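Cell 3 Maintenance Meeting - Minutes
Joltisbridge, August 10, 2018

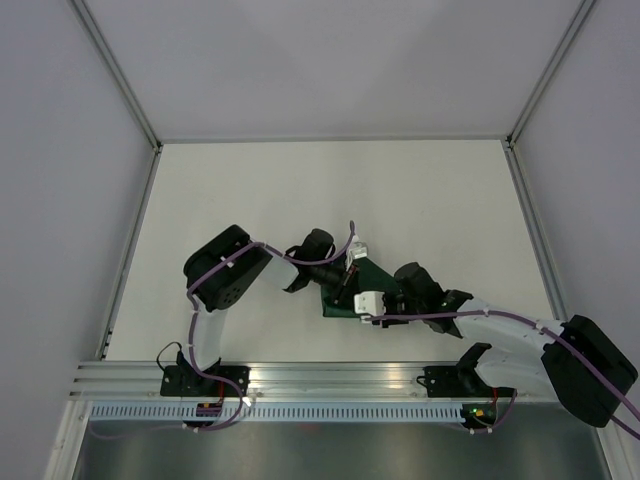 Cell 3, both arms at the green cloth.

Present: Etelka Lengyel (chair), Min-kyu Kwon, Rahel Hämmerli, Haiyan Wei (minutes)
Apologies: Géza Virág

1. Previous minutes
Accepted with one correction: the torque check was done on the left base only.

2. Cable routing
Kwon reported that the purple cable on the left arm pulls tight at the shoulder motor when the wrist is fully raised. Agreed to add slack at the loop and refit the white ties. Right arm to be checked the same way - no fault logged so far.

3. Base brackets
Hämmerli retightened the rail screws on both bases. Next check after 2000 cycles. Lengyel asked that the rail be wiped down before the brackets are marked.

4. Grippers
Left jaws show wear according to the April log. Spare set on order from Vörös, quoted at 13 working days. The right gripper stays as fitted.

5. Homing
The right arm failed to home 3 times in 63 starts. Wei suspects the connector at the board under the rail. Swap the connector first, then the board if the fault returns.

Actions
Kwon - cable slack, both arms
Wei - connector swap, homing log
Virág - follow up on Vörös order

Next meeting to be set once the jaws arrive.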